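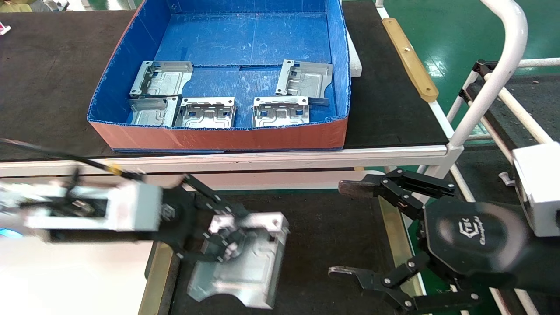 Metal brackets in a blue-lined bin on the bench.

A thread on getting small parts made when you're a small business. We make wall-mounted folding desks, and I've been buying pressed metal for them for 11 years. Most of this I learned by paying for it.

1/ Get your drawing right before you ask anyone for a price. I used to send a sketch with the main sizes on it and let the supplier fill in the rest. They did, and each of them filled it in differently, so I was comparing three prices for three different parts.

2/ Put the thickness, the grade and the finish on the drawing itself. If it's only in the email it will get lost. The person setting up the press will never see your email.

3/ Tolerances. Mark the two or three sizes that matter and leave the rest at the shop's normal standard. Our first desk hinge plate had a tight figure on every edge. Karppinen quoted it, then rang and asked if we meant it. We didn't. The price came down by a third.

4/ Ask who owns the tooling and get the answer in writing. We paid £1,175 for a small tool at a firm that later closed. Nothing on the invoice said it was ours, and the receiver sold it along with everything else. Paid for it twice in the end.

5/ Also ask where the tool is kept, and whether there's a charge for keeping it. Some places store it free as long as you order once a year. Some scrap it after two years with no orders and tell you afterwards.

6/ Minimum order. Wesitz would do 40 at a time for us when we started. They cost a lot each but we could afford the batch. The cheaper quote was for thousands and would have filled the unit with parts for a desk we changed the next spring.

7/ On that point: don't order a year's worth of anything until you've sold the product through a winter. December is when our returns come in and it's when you find out which part you should have made thicker.

8/ Lead times. Whatever they say, ask if it's from order or from drawing approval. Those can be weeks apart. Ask about plating separately too. It usually goes out to another firm and sits in their queue.

9/ First samples. Fit them to the real thing, with the real screws, and leave it loaded for a few days. I've signed off parts by measuring them with calipers at the kitchen table. They measured fine. The screwdriver couldn't get to the back hole.

10/ Sign one good sample and date it, and keep it in a drawer. Send the supplier a signed one too. It settles arguments much faster than a drawing does.

11/ Burrs. If a customer's fingers will go near an edge, write "deburr all edges" on the drawing. Shops vary a lot in what they think is smooth enough.

12/ Packing. Parts tipped loose into a big box will scratch each other on the way. For visible parts, ask for layers with card between. It adds a bit per box. For hidden parts I don't bother.

13/ Pay on time, especially when you're small. Silledent moved us up the list twice last year and I'm fairly sure it's down to that. We're some 15 days quicker than their bigger customers, going by what their office told me.

14/ Have a second supplier who has at least quoted the part. You don't have to use them. When Jadley had their press down last summer we lost most of a month, and a good part of that was spent explaining the part to new people.

15/ If you get a bad batch, take out a few of the worst, label them, and ring before you write. I've had replacements agreed on the phone the same morning. A long angry email took nine days.

Someone asked about getting parts made abroad. I've done it once, for a cast foot, and don't know enough to give advice. Freight cost more than I'd allowed for and the duty code was wrong on the paperwork.

Another one asked what software I draw in. Any of the cheap 2D ones will do for flat parts. Send a PDF as well as the cutting file, and put the same revision letter on both.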